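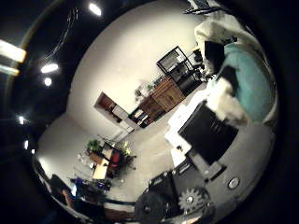
Dubbing small shows for big rooms
Speaker notes, Baiba Sepp, 2022-11-24

Wait for the door to close. Say good morning even though it's after lunch.

Opening: I run the dubbing side at Udeo. If I do my job well, you forget I have one. If I do it badly, you write to the broadcaster, and they forward it to me with a smiley.

Who has watched a dubbed show this month? Hands. Who will admit they liked it? Fewer hands. Move on.

The Kokesmont story. Crime series, 13 episodes, and everyone in it mumbles. The lead has 167 lines in episode one, and a good many of them are a grunt. We had a long meeting about the grunts. Do you keep the original grunt or record a new one? We recorded new ones. The actor sent an invoice for them, quite rightly.

Play clip one (original), then clip two (ours). Don't talk over it like last time.

Point to make: the script isn't a translation. "I know" takes no time at all in one language and half a breath in another, and the mouth on screen has already shut. Laine Toom adapts our scripts and will cut a lovely joke to save a closed lip. She's usually right. Don't tell her – she's in row two.

Money. Buyers ask for dubs late, after the trailer, after the poster, once after the premiere party. Karimi gave us 11 days for a full season. We took it. I'm not proud of the children's voices in episode four, all of which are the same woman.

If there's time: the Rilloner mix, where the dog was louder than the wedding. Skip if the clock says five minutes.

What I'd ask producers for:
Clean music and effects tracks, separate, labeled
The final cut, meaning final
A list of how names are said out loud

Questions. Someone will ask about subtitles. I like subtitles. Say so and drink some water.

Slides go out by email in January. Thank the booth, then unplug the laptop before the desktop shows.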